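Lindia Table Linen Rental — Frequently Asked Questions

Last updated 2018-01-27

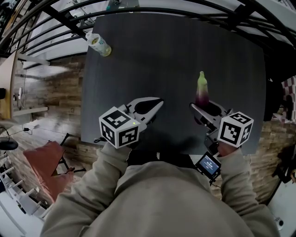

How far ahead should I order?

Four weeks is enough for white, ivory and black. Colored linens are kept in smaller numbers, so place those orders as early as you can. We hold an order for three days while you confirm your guest list.

Do I need to wash the linens before I send them back?

No. Shake off the crumbs, let any damp pieces dry, and put everything in the blue return bag. Washing at home can set a stain that we could have taken out.

What size cloth do I need?

Measure the length and width of the table, then add the drop you want on each side, twice. Most people choose a drop of 12 inches for lunches and go to the floor for weddings — floor length hides the table legs.

What happens if a cloth is damaged?

Normal food and wine stains are covered. Burns, candle wax and tears are charged at the replacement price shown on your order form.

Can you handle large events?

We stock 3000 napkins and 400 full-length cloths. If your event needs more than that, write to Ksawery Borkowska in the events office before you order.

Do you deliver?

We deliver anywhere in Zondon and Cukine. Orders to other towns go by carrier, and the carrier's fee is added to your bill. You can also pick up from our counter at 3723 Mill Road.

Can I change my order?

Changes are free until the order is packed, normally two days before delivery. After that we can add pieces if we have them, but we can't refund pieces already packed.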